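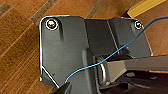 Unit 6: Cable routing and fastener checks on arm-mounted equipment
Course tutor: Elmarie Zwane
Issue of April 30, 2025. Replaces the August handout.

6.1 Scope

These notes cover cables, housings and screws fitted outboard of the last arm joint. Cables inside the arm are dealt with in Unit 7. The course rules apply to all benches in the Corkwood workshop and to floor work. Where the maker's manual is stricter, follow the manual.

6.2 Terms

Free length: the part of a cable between two fixing points that is able to move.
Fixing point: a clip, clamp or tie that stops the cable sliding along its own axis. A cable lying over an edge is not fixed by that edge.
Snag point: any hook, loop, bracket or open corner that a cable could enter or catch on during a permitted movement.
Witness mark: a line of paint across a screw head and the part next to it, used to show whether the screw has turned.

6.3 Cable rules

(a) Draw the route before fitting the cable. The drawing must show every fixing point and every snag point within reach of the free length.
(b) No free length on a wrist may exceed 95 mm without written agreement from the tutor.
(c) Bend radius is measured on the inside of the bend, at the tightest arm position the program allows. The limit for the thin signal cable used in this unit is 13 mm.
(d) A cable must not cross between gripper fingers at any opening. Check fully open, fully closed and half way.
(e) Raised ribs and moulded edges count as contact points. Either move the cable clear or sleeve it for the full width of the contact.
(f) Metal loops and D-shaped brackets are always entered as snag points, even where the cable passes well outside them.
(g) Cable colour is not proof of function. Label both ends.

A common fault in last year's reports was to check the route in the home position only. Slack which looks harmless at home may reach the fingers once the wrist has turned. Terence Mapplebeck's worked example (Ellwood folder, sheet 4) gives the full set of positions and should be read before the practical.

6.4 Housings and screws

Plastic housings are tightened by hand driver to the value on the job card. Powered drivers are not permitted. Fit all screws loosely first, then tighten in diagonal order. Where only two screws are used, tighten each to half the value and then to the full value.

Apply the witness mark after final tightening. Inspect marks after the first 30 minutes of running and again at 146 cycles. A broken mark is recorded before the screw is touched. Do not retighten and re-mark in one step.

6.5 Work at floor level

Isolate the arm before reaching beneath it. Cables that leave the arm towards the floor need a fixing point on the arm side, so that a pull on the cable is not carried by the connector. Keep the floor run outside the marked movement area.

6.6 Record sheet

Enter the following for each inspection:
Arm and tool number
Positions checked
Longest free length, in mm
Smallest bend radius, in mm
Snag points, with sketch
State of each witness mark
Name of second checker

The second checker must not be the person who fitted the cable. Sheets go to Roland Nuttall by the end of the session.

Reading for Unit 7: Hauksdóttir and Catterall, course notes on internal routing, sections 2 and 3.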